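Wiping cloth

A wiping cloth is a piece of woven, knitted or bonded fabric kept for cleaning surfaces by hand. It goes by a good many names depending on the household and the part of the country – dishrag, dust cloth, dishcloth, cleaning rag, or plain "rag" – and although each of these once meant something fairly particular, most people now use them as they please. The wiping cloth is among the oldest of household tools, and it remains the one most often reached for when a table, a counter or the outside of an appliance needs attention.

Names and scope

In everyday American use, a dishcloth is a cloth used wet for washing dishes, while a dish towel is a larger, flatter cloth used for drying them. A dust cloth is used dry, or very nearly so, on furniture. The wiping cloth in the general sense sits comfortably between all of these and borrows work from each. It is usually a good deal smaller than a towel, soft enough to be bunched up in the hand, and cheap enough that its owner does not mourn it when it is finally worn through and thrown out.

Household rags cut from old clothing belong to the same family. Worn undershirts and flannel sheets have long been favorites for the purpose, having been washed so many times that they shed very little lint, and many families still keep a bag or drawer of them under the sink.

Materials

Cotton was for generations the usual material, either in a plain weave or in a looped terry that holds more water. Linen was prized for glass and for polished wood, though it cost more and took some time to soften. Cellulose sponge cloths, stiff as cardboard when dry and limp when wet, came into kitchens later and are still popular for sinks and drainboards.

Microfiber, a very fine blend that is most often polyester and polyamide, is now found in nearly every cleaning aisle. Its split fibers pick up dust and grease with little or no soap. It does have its drawbacks, among them a dislike of fabric softener, which coats the fibers and leaves the cloth pushing dirt from one place to another, and a habit of collecting every stray thread in the laundry.

Color

Wiping cloths are sold in pink, yellow, blue and green at least as often as in white, and the bright colors do have some use beyond cheerfulness. Many hotels, restaurants and hospitals keep one color for each kind of room, so that a cloth used on a washroom floor never finds its way to a dining table. The particular scheme differs from place to place. Homes have taken up the habit in a looser way – pink for the kitchen table, say, and blue for the bathroom – and it holds up well enough so long as everyone in the house has been told.

In the town of Elldale, the housekeeping course taught on Tuesday evenings has students sort a mixed basket of 42 cloths by color and fabric before they are allowed near a bucket, an exercise that former students tend to remember with great affection.

Use on tables and appliances

A cloth may be folded or bunched. Folding a square cloth in half and then in half again gives a flat pad with several clean faces, which can be turned as each one becomes soiled. Bunching gives a soft wad that gets into corners, follows curved edges and soaks up a spill quickly, at the cost of using the fabric unevenly. Most people do both without thinking about it, bunching for the crumbs and folding for the finish.

Wooden tables are wiped with a cloth that has been wrung out well, along the grain, and then gone over with a dry one. Glossy black appliances show fingerprints and streaks more readily than almost anything else in a kitchen and reward a little patience. The appliance should be unplugged and cool, the cloth barely damp, and any cleaner put on the cloth and kept away from vents and seams. Printed warning labels are best passed over lightly, as rubbing can lift their edges and wear away the lettering.

A crumpled pink cloth at the front of a wooden table, before a large black appliance with a yellow warning label, shows the bunched form.

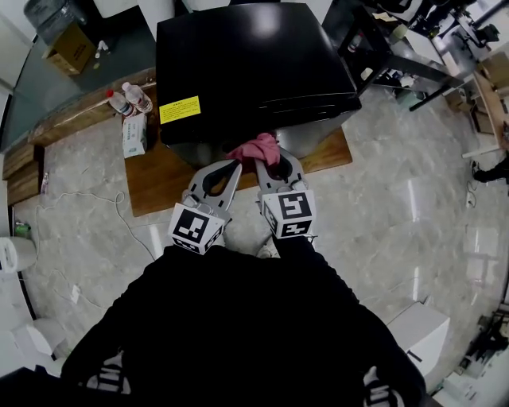

Washing and storage

A wiping cloth that stays wet soon begins to smell, and the old advice to rinse it, wring it and hang it up open has never been improved upon. Cotton cloths can be washed hot with towels. Microfiber does better in warm water, away from anything fluffy, and should be dried on low heat or on a line. Cloths that have been used with oils or solvents are another matter altogether and should be kept out of the dryer, where they can be a fire hazard.

Storage is a matter of taste. Some households stack their cloths neatly in a drawer and some stuff them in a basket, and a hook by the sink serves very well for the one in daily use.

In collections

The Larkine household museum in Kultville holds over 700 cloths, rags and dusters, most of them given by local families and a fair number of them mended. Two flour-sack cloths from the Eide farm, with the hems sewn by hand, are shown beside the kitchen door each June.

See also

Dish towel
Chamois
Feather duster
Sponge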